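4.2 Rules for working in shared offices

The rules in this section grew out of a season of trials in the Plurari building, and they owe a good deal to the patience of the people whose desks we were working around. We had started with the general safety sheet that came with our lab, a perfectly sensible document written for a fenced area with a painted floor, and we soon found that it had very little to say about a room with office chairs, coats, bags and low cabinets in it. What follows is our attempt to fill that space. We number the rules so that other groups can pick them up, change them and tell us where they fall short.

Rule 1 concerns the person in the room. One trained operator stays with the robot from the moment the arms are powered until they are parked, and that operator has no other job during this time. We had at first allowed the operator to keep the written log as well, and we stopped after the first week. It is surprisingly easy to look down at a page for longer than you meant to! The operator may stand anywhere with a clear view of both grippers, but must keep the stop button in hand and must keep both feet out of the space that the arms can reach at floor level.

Rule 2 deals with doors. Cabinet doors are slow, friendly things when a person opens them, and we all tend to forget that they have an edge and a pair of hinges. Before an episode starts, the operator opens each door fully by hand and closes it again, to feel whether it sticks. During the episode nothing but the gripper may be on the hinge side of a moving door. If a door stops short of where the program expects it to be, the arm holds its position and waits for the operator. It does not push harder. The same applies on the way back, when the door is being closed (this was a point that the first version of our rules simply left out).

Rule 3 is about chairs and other furniture on wheels. A chair standing close to a cabinet is easily forgotten, and from a camera at head height much of what lies under the seat can't be seen at all. We therefore ask that the wrist views be checked as well as the head view before the arms are lowered. Levers, knobs and armrest posts all make places where a finger can catch, and a chair that is caught will roll or turn and take the problem with it. Where the chair can be moved out of reach, move it. Where it belongs to the task, it is entered on the start sheet along with everything else within arm's length. Figure 3 shows views from the work, with the cabinet doors and the nearby seating that Rules 2 and 3 are meant for.

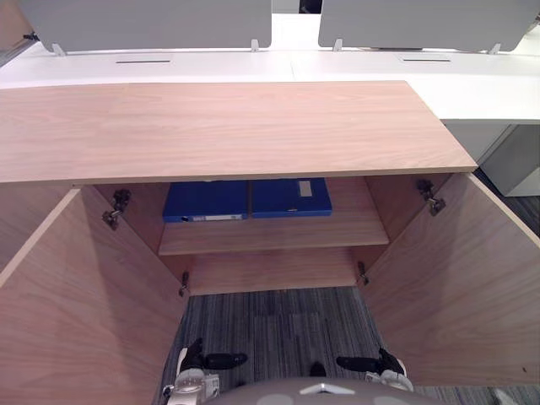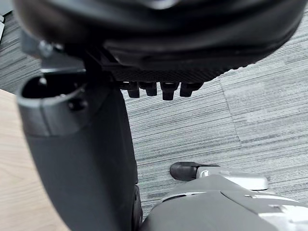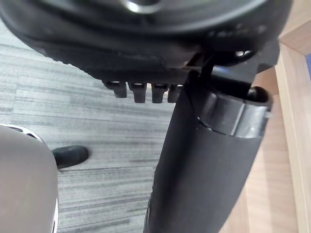
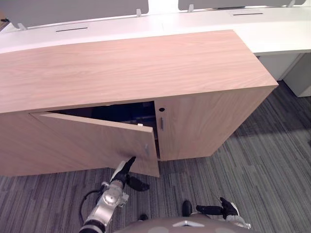 Figure 3. Work at a low wooden cabinet in a carpeted office. First and fourth: head views, with both doors open and with the left door partly open. Second and third: wrist views at floor level.

Rule 4 covers the contents of the furniture. Anything stored in a cabinet that will be opened is treated as if it could not be replaced. Papers with names on them are taken out beforehand by the person they belong to, and if that person is away the cabinet is left alone for the day. We know this costs time, and we have grumbled over it ourselves, but the people in an office will only go on welcoming a robot if they can trust it with their shelves.

Rule 5 is the one we would most like to see taken up elsewhere. Every stop is written down, including the ones that seem too small to matter, and the entry is made before the next episode begins. Across the 1,446 episodes in the Plurari trials we recorded 175 stops by the operator. Of these, 54 came while a door was moving and 30 while a wrist was below the height of a chair seat – numbers that we would never have had if only the serious cases had been entered.

Two groups have since tried these rules in rooms of their own, one at Paredes and one at Skotlow. The Paredes group kept all five with small changes in wording. The group at Skotlow found Rule 1 hard to keep with a small staff and now runs shorter sessions, an answer we rather like and may borrow. Both asked for clearer advice on cables that lie across a carpet, and we do not yet have any that we are happy with. The current draft asks only that the operator walk the length of each cable before power is switched on.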